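Plaltent Remote Teaching Kit

A hand controller and software for driving a simulated robot through a household job while the session is recorded. We sell it, so read this page as you would any seller's.

The makers, Ernutia, say a beginner can teach a task in an afternoon. We doubt it. Tihomir Matić spent 13 sessions on one drawer task in the supplied bedroom before he had a set of recordings he'd keep, and he has done this sort of work before.

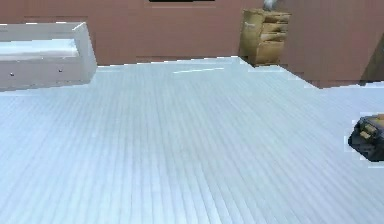 Bedroom room file, gripper at the right, drawer cabinet against the wall.

Picture quality is modest. Edges go blocky at the setting we use, and judging the height of the gripper over the ribbed floor takes practice. A sharper setting exists, but on our office machine the controls lagged behind the hand, so we went back.

Driving between pieces of furniture is the dull part, and the recorder keeps all of it unless you trim. Trimming is done by hand. The brochure's "smart clean-up" removed pauses we wanted and left in the ones we didn't.
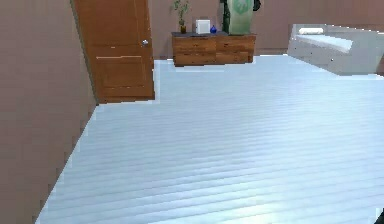 Same room, towards the dresser and bed. Door ajar.

In the box: controller, cable, licence for one computer, 19 room files. No robot arm is included. Whether anything taught in these rooms carries over to a real arm is a question Ernutia answers with a video, and we'd want more than that.

Price: £544, or £44 a month to hire.
Returns: unopened licences only.
Questions to Nataša Obradović at the sales desk. She will tell you if it doesn't suit.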